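Windau Teardown Cell, review unit
Reviewed by Tarun Dixit
Category: benchtop disassembly kits
Posted 31 Jul 2021

Windau sells this as a complete kit for taking desktop PCs apart: arm, parallel gripper, wrist camera, fixture plate and the Pirnport software that ties them together. The product sheet promises "any tower, any layout." I've read that line on other sheets and wanted to see the thing working inside a real case. 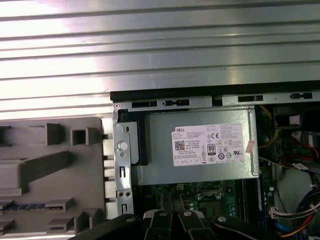

Clearance is my first complaint. The gripper is bulky for its job, and desktop cases are tight. With the fingers down over the motherboard, just below a Dell power supply, there's cabling all along one side and a plastic drive cage on the other. The sales sheet gives no minimum clearance for the fingers. It should. Ask for the figure in writing before you order.

Cables are the second. Pirnport has a menu entry called Harness Avoid, and the manual spends one paragraph on it. I couldn't find out what it does when a wire lies across the part you want. Ulises Olivares at Narkbridge, the dealer, told me it was "being improved" and that an update is due in August. I'd buy on what ships today.

The fixture plate is the part I'd pay for. It sits flat on the slatted table to the left of the tower, and its gray blocks and posts hold what comes out, a memory stick for instance. Simple and easy to understand. You can buy it without the arm, though Windau hides that option at the bottom of the order form.

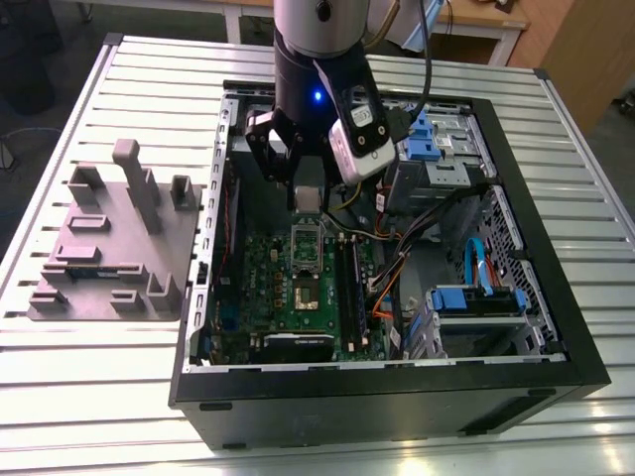
What's in the kit

Arm mount and wrist plate
Parallel gripper, with 2 spare finger sets
Wrist camera with cable
Fixture plate
Pirnport license, 4 seats
Printed manual, 423 pages, no index

Not included: the arm controller, the table and any training. Hallgrímsson makes a cheaper gripper that fits the same wrist plate, and Windau says using it voids the warranty.

Should you buy it? If you strip the same model of tower all day, maybe. For mixed lots I'd wait for the August update and ask Narkbridge for a trial on your own machines, cables and all.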